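**Demonstration gathering** (my corner of the wiki, so forgive the "I") is the business of collecting examples of a job done properly, so that a learning system can pick up the job from them. Each example is usually called an episode. I look after the cloth-handling pages here, and cloth is where I've spent most of my working life!
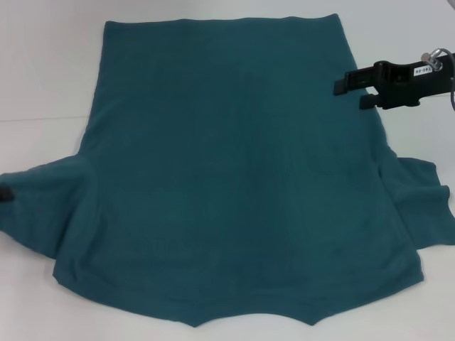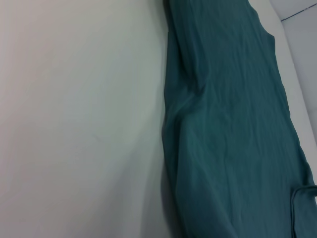
An episode is one go at a task from start to finish, stored with everything the arms did and everything the cameras saw. People new to the field tend to picture one long recording, but the Salminen set (the one I know best) is made of 2801 short ones, and 1152 of those are folding. Clothes are awful for this, in a fun way. A teal shirt on a white tabletop is easy enough to pick out by color, yet the same shirt gives you a smooth panel in one spot and a crumpled sleeve in another, and a system that has only met the smooth parts will be lost at the sleeve. So you want the wrinkles in your episodes, plenty of them.

## Camera views

Most setups keep at least two views, a high one for the whole garment and a close one near the fingers. The close one loses the big picture but it's lovely for edges and doubled layers. Adesuwa Ekwueme argued in her Trandik notes that the close view should be checked first when sorting episodes, and I've come around to that (it took me a while).

## Keeping and throwing out

What counts as a good episode is still argued over. Gololard's early guide said to drop anything with a missed grasp. I think that's a mistake – a miss followed by a calm second try is gold, and the system needs to see how to get out of trouble. What I do drop:

- episodes that stop before the fold is finished
- ones where the two views are out of step
- long pauses at the start

Brerkimport's tool trims those pauses on its own and saved me over 99 hours last January.

## See also

Teleoperation; Imitation learning; Garment folding

*Last edited 12/11/20. The section on labeling still needs a rewrite, and I'll get to it once the towel episodes are sorted.*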